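Jun 21, 2025 — Lollwood bench, tray pick set

Picked up where Melina left off. She had the counter setup by the sink running and 54 episodes saved under the Zemumow config. I kept her camera settings and her start pose so the two batches can be merged.

Task wording for this batch is "pick up the named object and lift it clear of the tray." One object per episode. I reset by hand between episodes and try not to put things back where they were. My first few resets were too tidy — everything spaced out evenly — and I flagged those so we can weight them down later.
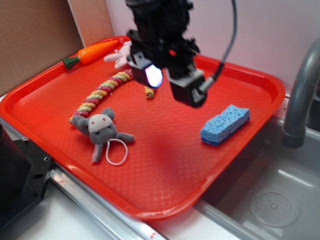 The sponge is the easy one. It's wide enough that a sloppy approach still ends in a grip, so I've stopped collecting it for now. The gray mouse is harder. I keep wanting to grab it by the white loop, and I don't want the policy learning that, so every mouse demo goes for the body. Melina's older ones are mixed. Someone should go through them and tag which is which before we train.

Threw out 3 episodes. On 2 of them I paused too long above the tray deciding what to do, and the third had a gap in the wrist camera stream. Reseated the connector and checked the log afterward, no more gaps.

Total in the Karras folder is now 2366, counting everything from May. Next session: more carrot from the leaf end, and the striped rope at steeper angles. Also need to settle whether "rope" and "striped toy" are both allowed as names in the prompt. I used "rope" all day.

— Markos Katsaros

Comments

melina.s: The mixed mouse ones are mine, sorry. I'll tag them. I'd keep both names for the rope, people will say either.

zenditz_ops: Can you keep the long pauses in a separate folder instead of deleting? We want them for the idle filter.

Markos K: Still in trash, moving them over now.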